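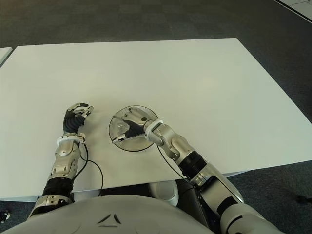 oksana_p: I agree with the first half of your post, but I do not agree that the running back should get the ball so many times. In the Hurnwood game he carried it on almost every first down. By the fourth quarter the defense knew it before the snap. We won by 5, and I was not calm for one minute of it.

gridfan_50: You quote only half of what I wrote. I said feed him until somebody stops him. Hurnwood did not stop him. They slowed him down for two drives, and after this the line took over again. Where is the problem?

oksana_p: The problem is November. If he is hurt in November, we have a backup with very few carries and a quarterback who has not thrown the ball under pressure all season. I like the kid very much. This is why I don't want him used up.

leftguard_dad: My son plays on that line, so please read this knowing I am not neutral. The boys want to run. They block better when they go forward than when they must stand back and wait. Last year we tried to be a passing team and everybody here remembers how it went.

gridfan_50: I try to forget it.

Kiteck Ken: One correction for the first post. It says he has 459 yards on the season. This number is before the Asska game was added, so it is old now. The school updates the page late every week. Please don't use it to compare him with the other backs in the conference.

oksana_p: Thank you, I took it from the page and did not look at the date of it. I can't edit the first post, so let this be the correction. 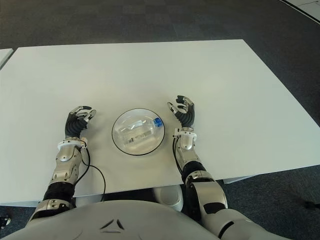

Table, gray carpet behind it. Posted by Kiteck Ken

gridfan_50: Back to the subject. Did anybody see what Coach Sveinbjörnsson did after the half against Asska? He put 2 tight ends on the same side and ran away from them. Three times! The linebackers followed the tight ends every time. For me this was the best play calling we have had in years.

leftguard_dad: Yes, and the last one should have been a touchdown. The official put the ball down at the one. From my seat he was in, but from my seat everything is in.

rowF: Sorry, I must disagree with the whole thread a little. Asska had both starting safeties out. Anybody can run on them like this. I would wait for a healthy defense before I say "best in years." Also we had too many penalties again, and a holding call brought back a run of 50 yards. No one wrote a word about this.

leftguard_dad: That holding call was very weak.

rowF: Was it your son?

leftguard_dad: It was the right tackle, thank you.

oksana_p: I think rowF is correct about the safeties. But a good team must win such games without drama, and this time we did. What I ask for is simple. When we lead by two scores, give the second running back one full drive. Let the quarterback throw on first down sometimes, even a short one to the tight end. It costs us very little.

gridfan_50: One drive, fine. I can live with one drive. But if the other team scores after it, I will come back here and complain.

Kiteck Ken: You will complain in any case.

rowF: Does somebody know if the next home game is on the grass field or on the turf? The schedule says one thing and the ticket page says the other.

leftguard_dad: Grass. The boys were told at practice. Bring something to sit on, the benches on that side are in bad condition.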